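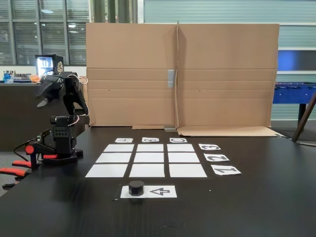 I have come to believe that the most important maintenance tool for a small robot arm is a label maker, or failing that, a printer and a pair of scissors. I look after the little tabletop arms at Tarncombe, where we run evening classes for grown-ups who would like to know what a servo does, and most of my week goes into the parts of the job that don't move. Take the paper grid on the black table. Nine white squares, the letters A, B and C across the far side, the numbers 1, 2 and 3 up the right, and a card in front with an arrow on it and the black puck sitting next to the tip. There is hardly a dollar's worth of material in all that, and I would give up a good deal of our software before I gave up the grid.

My reasons are mostly memories of bad evenings. When I took over from Kenneth Samonte, the setup notes said things like "place puck near front, a bit left," and Kenneth, who is a lovely man and a very good machinist, knew exactly what he meant by that. I didn't. Neither did Atieno Athumani, who teaches the beginners' group and who once spent two hours recalibrating a shoulder joint that had nothing wrong with it. The puck was starting a thumb's width from where it had started the week before. She was chasing a fault in the motors that lived entirely in the words "a bit."

Once you have squares with names, you can write things down. "Reaches A1 and B1 fine, lands short at C3" is a sentence a tired person can use. It points you at the arm near full stretch, where a loose horn screw or a sagging elbow shows up first, and you can go and look there with a screwdriver before you touch a single setting. My notebook from last October has 29 entries like that, and reading back through them I can follow the slow death of one elbow servo from the far row forward. I replaced it in October too, a bit smugly.

Nestor Tiongson disagrees with me about all this, and he disagrees well, so I should give him his due. He thinks a paper grid makes people lazy about proper calibration, and that anyone serious should be fitting a machined plate with dowel holes. We have priced the Prondereck plate more than once. It's a handsome thing. But paper can be replaced by whoever is in the room, and a plate that gets knocked out of line looks every bit as trustworthy as one that hasn't been, so people go on believing it for months. Besides, students will draw on paper, and I like them to.

I'm fussier about the base. Ours bolts to the edge of the table, and I check that it's tight before every class, by hand, giving the arm's foot a good honest shove with the power off. Then I follow the cables with my fingers and raise the arm through its whole travel to be sure nothing pulls. A cable that is comfortable with the gripper down low can be tight as a fiddle string with it up high. It takes less time than making tea, and I would like it taught in the first lesson, ahead of any code at all. Atieno has come round to this. Nestor says he was always for it.

As for the letters, people do ask me which way they should face, and there have been some surprisingly warm arguments. My view is that you choose one side of the table, write the choice on the first page of the notebook, and leave it alone. We turned ours around once to please a visitor and had puzzling entries for weeks afterward, with A and C swapped by half the class and not by the other half. I still have a page in there marked only with a question mark, in my own handwriting, and I have no idea which corner it belongs to.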